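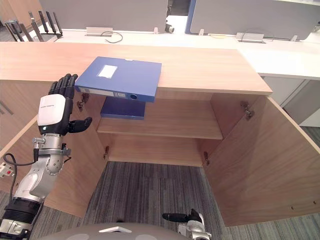
Braço esquerdo com a caixa de arquivo azul, diante do armário de portas abertas.

armario-nornthorpe
Conjunto de demonstrações teleoperadas: pôr e tirar caixas de arquivo num armário de duas portas

Versão de janeiro de 2018

O que há neste repositório

144 episódios gravados na oficina partilhada de Nornthorpe, com o código para os ler e os ficheiros de calibração das duas mãos. A tarefa parece modesta (uma caixa, uma prateleira, duas portas), mas quem já tentou meter uma caixa de arquivo num vão com uma mão de cinco dedos sabe o gozo que dá quando a coisa encaixa! Publicamos tudo, incluindo os episódios falhados, que são os que mais nos ensinaram.

O projeto chama-se Trustov e começou em setembro, com uma só mão ligada a um portátil e muita fita isoladora. Hoje temos os dois braços a trabalhar a partir do mesmo posto de comando e uma câmara à altura da cabeça.

A tarefa

O robô fica de frente para o armário, com as portas já abertas. Há 2 variantes:

guardar: a caixa começa na mão esquerda e acaba na prateleira
retirar: a caixa começa na prateleira e acaba fora do armário, segura pela mão

A mão direita fica livre nas duas variantes. Em alguns episódios serve para amparar a caixa; noutros limita-se a esperar. Não demos instruções ao operador sobre isso e a variedade nota-se bem nos dados.

As caixas são retangulares, azuis, com etiqueta branca na face larga e um furo redondo na lombada. O furo é uma tentação enorme para quem opera, mas pedimos que não fosse usado: queríamos preensões que servissem também para caixas lisas.

Estrutura das pastas

episodios/ um diretório por episódio, numerado a partir de 000
calibracao/ mão esquerda, mão direita e câmara
ferramentas/ leitura, reprodução e corte de episódios
notas/ diário da oficina, sem revisão nenhuma

Cada episódio traz o vídeo da cabeça, as posições das juntas dos dois braços, os comandos enviados e um ficheiro resultado.txt com uma única palavra: completo, parcial ou falhado. "Parcial" quer dizer que a caixa chegou à prateleira mas ficou torta ou a sobressair.

Como começar

Corram primeiro ferramentas/verificar.py, que confirma se os ficheiros chegaram inteiros. Depois experimentem ferramentas/reproduzir.py com o episódio 008, o nosso preferido: a caixa entra enviesada, o operador recua, roda o pulso e volta a entrar. Uma beleza de correção!

A leitura em Python não precisa de nada além de numpy. Para ver o vídeo sincronizado com as juntas é preciso também o módulo Vemville, incluído em ferramentas/ e escrito por nós.

Problemas conhecidos

O dedo polegar esquerdo foi recalibrado a meio das gravações. Usem o ficheiro de calibração indicado dentro de cada episódio, nunca o mais recente por defeito.

O braço tapa parte da porta esquerda quando se aproxima da prateleira. Quem quiser estimar a posição das portas terá mais sorte com a direita.

O relógio do vídeo e o das juntas afastam-se um pouco nos episódios mais longos. O script ferramentas/alinhar.py resolve quase sempre; nos casos em que falha, deixámos uma nota no diretório.

Só há um armário e um tipo de caixa. Um modelo treinado apenas com isto vai aprender o nosso canto da oficina de cor, por isso juntem outros dados se quiserem generalizar.

Contribuir

Adorávamos receber gravações com outros armários, outras caixas, outras mãos. O formato está descrito em notas/formato.txt e o conversor Sfakianakis, na pasta ferramentas/, aceita registos em CSV. Abram um pedido com 2 episódios de amostra antes de enviarem o resto, para acertarmos os nomes das juntas.

Licença

Dados e código de uso livre, com menção ao projeto Trustov, Nornthorpe.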